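4.3 Positioning the Promel label printer

Read this section before connecting the mains lead. The printer may be used on a bench, a counter or a table, provided the surface is level and does not rock.
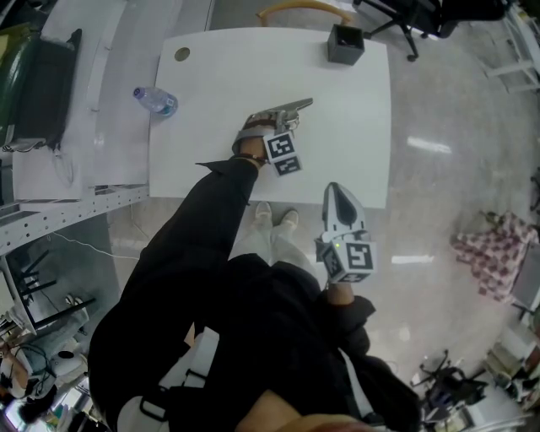
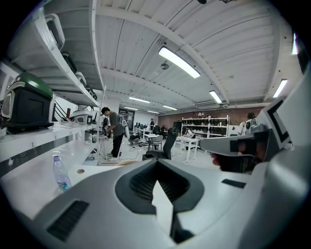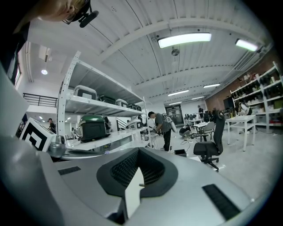 The Promel is supplied with one roll of 500 labels, a mains lead and a spare platen roller. Keep the carton and both foam inserts until the test print in step 6 has been accepted. A white rectangular table, of the kind with open floor beside it, is a suitable support if it will carry the full weight of the printer and a loaded roll — 9 kg in total.

1. Place the printer with the label exit facing the operator.
2. Leave 85 mm clear behind the rear cover.
3. Turn the four feet until the bubble in the level sits between the two lines.
4. Lift the lid and remove the orange transit clip. Store the clip in the carton.
5. Load the roll with the printed side upwards and close the lid until both catches click.
6. Hold FEED for three seconds. The printer produces one test label and stops.

Note: If the test label is blank, the roll is upside down. Repeat step 5.

Note: Rolls of 900 labels need the Miten outer spindle, sold separately. Fit the spindle before step 3, as it alters the balance of the printer.

CAUTION: The print head stays hot after use. Do not touch it with the lid open.

CAUTION: Do not move the printer with a roll loaded. The spindle arm can bend.

Settings for label width and darkness are in section 4.4. For replacement feet, quote the serial number to Zotstead Parts, attention Tarek Ashour.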